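Workshop notebook, January, after lunch

Second sitting of our little group on who carries the can. Leidy Llanos took the chair at Justcombe and I kept notes, badly, with a cold coffee by my elbow. We were meant to finish the Hellance case today and got through maybe half of it (my fault, I kept asking questions). 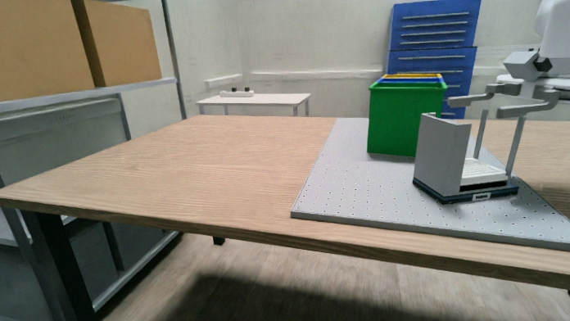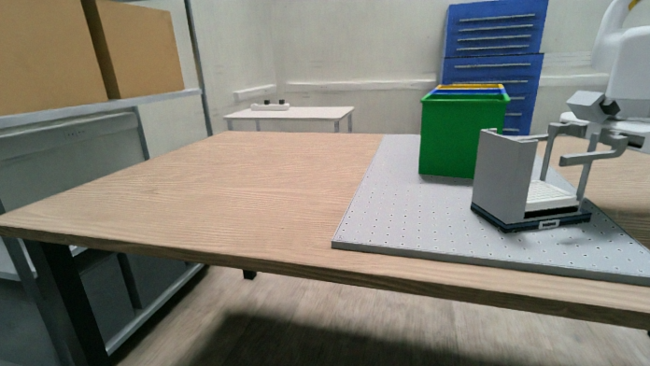 The Hellance board's own report is what we spent the afternoon on, and I came away fonder of it than I expected. It runs to 1388 paragraphs, and in the first 50 the director accepts "full responsibility", then spends nearly all the rest showing how little she could have known. Thu Hà made a drawing of it on the whiteboard, department inside division inside directorate, and I said it was like the green bin with the blue and yellow ones nested in it: from the front you mostly see the outside one, and that's the one that gets shouted at. She liked that, but wanted to know who did the stacking! Fair point, and I hadn't an answer.

Leidy thinks a resignation is a kind of ceremony, and that the public needs it even when it fixes nothing. I half agree. Read the Nông chapter again, 30 pages, before next time.

Still to do: type up the 3 objections, return Thu Hà's copy, and ask Leidy whether the Oreo memo was ever signed by anyone above the regional office.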